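The mending room at Lasturska opens at nine on Saturday and the line is usually down the stairs by ten. The woman who runs it has been repairing knitwear for most of her working life, first in a factory at Plerolier and now on her own. She agreed to talk between customers, and stopped twice to answer the door.

She began with what people bring in. Hats come in all winter, then sweaters in April, when people pack them away and find the holes. "They think it's moths every time," she said. "Half of what I see is wear. Look at the elbow. If both elbows are thin, that's your desk, that's no moth."

Her prices are written on a card by the door. A small hole costs less than a sandwich. A full elbow costs more, and she will tell a customer when the garment isn't worth it.

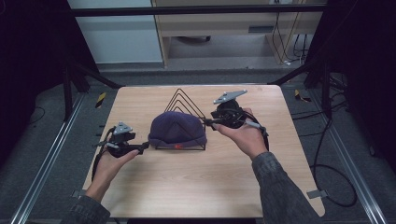
Bielecka, who was waiting with a bag on her knees, put in that she had once paid more to fix a hat than she paid for the hat, and would do it again, because the new ones itch.

The mender nodded at that. She learned the trade at 19 from the older women on the factory floor, where finished pieces came down a chute and anything with a dropped stitch went in a bin for her table. The factory paid by the piece. On a good day she could get through 100 small repairs, most of them invisible from the right side.

"You didn't look up," she said. "You had your lamp and your hook and that was it."

When the factory closed she took home a box of needles and two cones of gray yarn. She still has one of the cones. The rest of her yarn comes from unraveled sweaters or from the Sornent mill, which sells its ends by weight. She keeps her order slips in date order and the unpaid ones at the front.
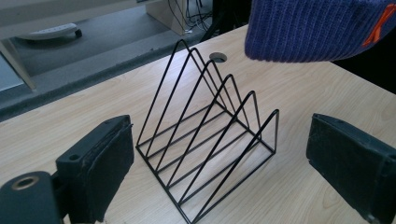
A wire rack for papers, with six triangular frames.

Matching color is the part that customers worry about and she doesn't. She holds the yarn against the garment by the window, never under the lamp, and picks one shade darker if she can't get it exact. A lighter patch shows from across the street, she said, and a darker one looks like a shadow.

Purples are hard. They fade toward gray in some dyes and toward pink in others, so two sweaters bought on the same day can need different yarn after a few years.

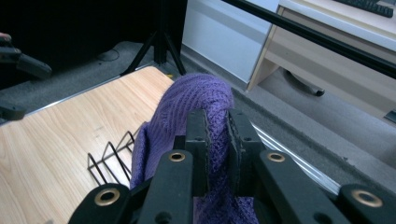 Ribbing takes longer than plain knit, and she charges extra for it. The repair has to stretch with the rest or it will tear out at the edges the first time it's pulled on. She works it over two fingers of her left hand, with no frame, and checks it by tugging.

Asked about washing, she got short. Cool water, wool soap, flat on a towel. "They hang it up by the shoulders and then they come to me about the shoulders," she said.

She is 56 and has no plan to stop. Her landlord has offered her the larger room downstairs and she has turned it down twice, as the window there faces a wall.
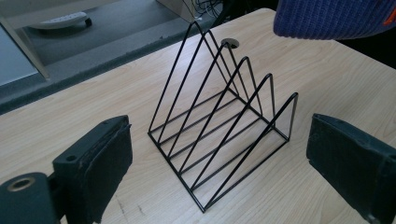

Issue 1419

The last customer of the morning had a child's cardigan with a burned cuff. The mender turned it inside out, cut away the brown edge with small scissors and said she could have it ready by closing time. She wrote the slip, took no deposit, and called the next person up the stairs.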